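Wekutance 柔性物体感知与抓取规划软件

产品概述

Wekutance 是 Unasetti 面向织物、软包装及其他可变形物体推出的感知与规划软件套件，覆盖数据整理、抓取点预测、双臂协同规划和在线控制四个环节。软件可部署于用户现有的工控机或边缘计算单元，通过标准接口与机械臂控制器及末端执行器通信。

本产品适用于服装分拣、布草处理、软质零件上料以及相关领域的科研与教学。刚性工件的常规抓取请选用同系列的 Rillwood 软件。

功能模块

一、示教数据处理
模块接收手持式夹爪采集的腕部视角视频、位姿轨迹及夹爪开合量，完成时间对齐、轨迹平滑和片段切分。双手示教数据按左右两路分别存储，共用同一时间基准。对位姿跟踪丢失的片段，系统自动标记并默认不纳入训练集，用户可在复核界面中逐段恢复。

二、织物状态感知
针对深色、哑光、低纹理织物，感知网络采用轮廓与褶皱走向联合估计的方式，输出可抓取边缘、角点及折痕的置信度图。强光台面造成的局部过曝区域单独标注，不参与角点评分。模型支持单目输入；接入深度相机后，可额外输出布料表面高度估计。

三、抓取与交接规划
规划器依据置信度图生成候选抓取姿态，并对夹持深度、接近方向和两只夹爪之间的最小间距进行约束检查。在一侧已夹持、另一侧接近的工况下，规划器将已夹持一侧的连杆外形计入碰撞模型。候选姿态按评分排序，每次最多保留 8 个，供上位程序调用或由操作人员选定。

四、在线控制
控制模块提供阻抗控制与位置控制两种模式，可在任务脚本中按阶段切换。夹爪开度设有软限位，超限时停止运动并向上位机返回故障代码。故障代码共 56 项，完整列表见随附的《故障代码手册》。

系统要求

操作系统：64 位 Linux 发行版，须安装实时内核补丁
图形处理器：显存不低于 8 GB
相机接口：USB 3.0 或千兆以太网
编程接口：C++、Python
授权方式：节点授权或浮动授权

末端执行器适配

软件内置 19 种夹爪模型，包括平行连杆式、直线滑轨式和单驱动自适应式。每种模型均含运动学参数、碰撞外形及指面属性。用户自有夹爪可通过 Mbwambo 配置工具导入，所需资料为三维模型、行程数据及指面衬垫厚度。

指面衬垫的磨损会影响夹持力与开度之间的对应关系。更换衬垫后应重新执行开度标定，标定流程见《安装与标定指南》第三章。手持示教夹爪与机载夹爪应分别标定，标定文件不得混用。

应用示例：双夹爪织物操作

双夹爪织物操作是本软件的标准示例任务之一，随安装包提供完整的任务脚本、预训练权重和 366 段示教片段。示例以桌面上的单件软质织物为对象，要求一侧夹爪夹持并提起织物，另一侧夹爪接近布料上缘。用户可直接回放示教片段，检查各时刻的夹爪开度与位姿，也可在此基础上补充自有数据进行微调。
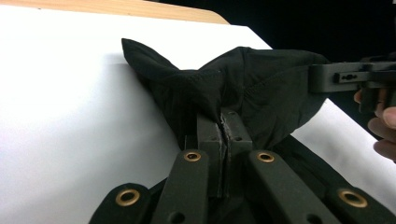 图 1　双夹爪织物操作：黑色织物由平行连杆式夹爪夹持提起，右侧手持夹爪靠近织物。

对于图 1 所示一类整体颜色较深的织物，建议在感知配置中启用“低反射”选项，并将相机曝光设为手动。多层堆叠的织物应先执行分层检测，再调用抓取规划。

交付内容

软件安装介质及授权文件
《安装与标定指南》《故障代码手册》《接口参考》中文版与英文版
示例任务数据包
标定板及固定支架

技术支持与培训

标准授权包含一年的版本更新与远程技术支持，受理时间为工作日 9:00 至 17:30。到期后可按年续订；未续订的用户仍可继续使用已安装版本。

培训课程分为基础操作与二次开发两类，由 Kenta Wada 负责课程安排，Aoi Takeda 负责夹爪模型导入方面的技术咨询。春季课程于 2 月开放报名，申请单位须提前提交所用机械臂及控制器的型号。

高等院校与公共科研机构可申请教育授权。教育授权的功能模块与标准授权相同，仅限于非商业用途，申请时须提供单位证明及项目负责人信息。

订购说明

报价以节点数量及所选模块为准。示教数据处理模块可单独订购，抓取与交接规划模块须与织物状态感知模块同时订购。机械臂、夹爪、相机及计算设备不在本产品供货范围内。

产品规格如有变更，以随货文件所载内容为准。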